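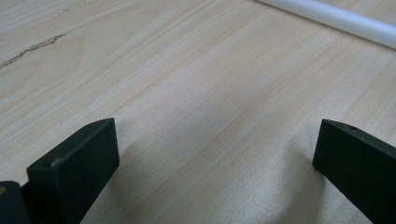

New tabletops go in at the Tultside hall, and the old wood is staying pale

The big room at the Tultside community hall has its work tables back, and if you haven't been in for a look yet, do go! The last of the new tops was screwed down on March 1, 2023, and the sewing group had fabric spread over one of them by the middle of the afternoon.

Anyone who used the hall over the past few years will remember what was there before. The old tops were a dark brown laminate that had started to lift at the corners, and they rocked if you leaned on the wrong end. The kids' craft sessions covered them with newspaper, the seed-swap people covered them with old sheets, and the model-makers simply brought their own boards from home and carried them back again at night.

The replacements are wood, a light blond colour with fine, close grain, and the finish is matte. You get a soft sheen when the light comes across the surface but no glare, and that was the thing people kept mentioning on the first evening. The hall's ceiling lights used to bounce straight off the laminate into your eyes if you were trying to thread a needle. Now you can sit anywhere along a table and see what you're doing.

There are six tables in all, and the tops were made in the Plenetti workshop on Grundport Road, a short walk from the hall. Hryhorii Mykhailiuk did the planing, sanding and finishing over the winter, working on them between other jobs, and he came along to fit them himself. He's a quiet man until you ask him about timber, and then you had better have a free half-hour.

"I wanted the grain to be the decoration," he told us, with one hand flat on a table the whole time he was talking. "You don't need an edge in a different colour, you don't need a pattern. It already has stripes if you look."

It does, too. The bands run from creamy to a slightly darker beige, very gently, and once you've noticed them it's hard to stop following them with your finger.

The mark everyone asks about

One of the tops has a dark streak in it. It's thin, greyish brown and a bit jagged, thicker at one end and tapering off at the other, and against wood that pale it stands out straight away. We've now heard it called a crack, a vein, a knot line, a river and (from a very small person at the craft session) a lizard's tail.

There was some back and forth about it before the tables were fitted. A couple of people felt the board should be swapped for a plainer one, and it could have been turned over so the streak faced the floor. In the end the groups who use the hall were asked, and the answer was a cheerful and very clear vote to leave it where it was. The drawing class in particular wouldn't hear of losing it. They've already claimed that table for their evenings, so if you're new to the class, get there early.

Mykhailiuk was pleased. He said he'd set that board aside at the start, thinking it would be turned down, and had a second one ready to go. The spare has since become a shelf in the hall kitchen, above the kettle, and it looks very smart there.

How the money was raised

The project cost $2130, including the timber, the finish and the new screws and brackets underneath. The table frames are the original steel ones. They were checked over, tightened and given new rubber feet, which has cured the rocking completely, and keeping them brought the price down a long way.

Most of the total came from the October soup night, which filled the hall and ran out of bread before eight o'clock. The rest came from table hire and from a jar on the kitchen counter that turned out to hold more than anyone had guessed. The Ivanyshyn bakery gave the bread for the soup night (all of it, including the second lot that had to be fetched in a hurry) and then sent over two trays of poppyseed rolls on fitting day as well. Those didn't last long either.

Bit by bit, the rest of the room is being sorted out to match. The stacking chairs have been gone through and the broken ones taken away. The cupboard beside the stage has been emptied, swept and filled again with labels on the shelves, so the paint is with the paint and the glue is with the glue. Somebody found the missing half of the chess set in there, along with a large number of single knitting needles and a bag of flour nobody wanted to open.

First week on the new tops

The model-makers were the first to give the tables a proper workout. They've left their boards at home for the time being and are building straight onto the wood, with cutting mats underneath for anything involving a blade. Their current job is a set of bird feeders on poles for the reserve -- a nice change from gliders, and something that the rest of us will get to enjoy.

The craft session came next. Newspaper still goes down for painting, but for folding, threading and card-making the kids now work on the bare table, and the difference in the room is lovely. It looks twice as bright. One grandmother who's been coming along since the hall had a coal heater said she'd forgotten it had such good windows.

The sewing group likes the length. Two tables pushed end to end will take a full set of curtains laid flat, and because the tops now sit at the same height there's no ridge for the fabric to catch on. They've asked for a strip of measuring tape to be fixed along one edge, 100 centimetres long, and Mykhailiuk has offered to inlay one in brass if he can find the right stuff. We'd love to see that.

Looking after them

The finish needs a little care but nothing fussy. Wipe up spills when they happen, with a damp cloth and then a dry one. No spray cleaners, please, and no scouring pads. Hot pots and kettles go on the cork mats, which are hanging on hooks just inside the kitchen door. Tape is fine for an hour or two, but please peel it off before you leave for the night.

If you do scratch one, don't panic and don't try to fix it on the spot. Write it in the book by the door and it will be looked at. The tops can be sanded back and refinished when they need it, and Mykhailiuk expects that to be a job for every few years, with the tables out of use for a couple of days each time. He's also promised to show anyone who's interested how it's done. If enough people put their names down, he'll run a morning on sanding and oiling small things from home -- chopping boards, stools, wooden spoons, the lid of a favourite box. There's a sheet on the noticeboard, and it had 10 names on it when we looked.

Come and try them

The hall is open to drop-in users on weekday afternoons when no group is booked, and you're welcome to bring homework, a jigsaw, a pile of mending or just a book. There's no charge for a seat at a table. Evening and weekend bookings for groups go through the book by the door as before, and the hire rates haven't changed.

An open afternoon is being planned for later in the autumn, with tea, a bit of live music and all the regular groups showing what they do. The Plenetti workshop will bring along some offcuts from the tables for people to handle and take home, and the drawing class is hoping to hang its pictures of the streak along the back wall. They've done quite a few already. The lizard is in there.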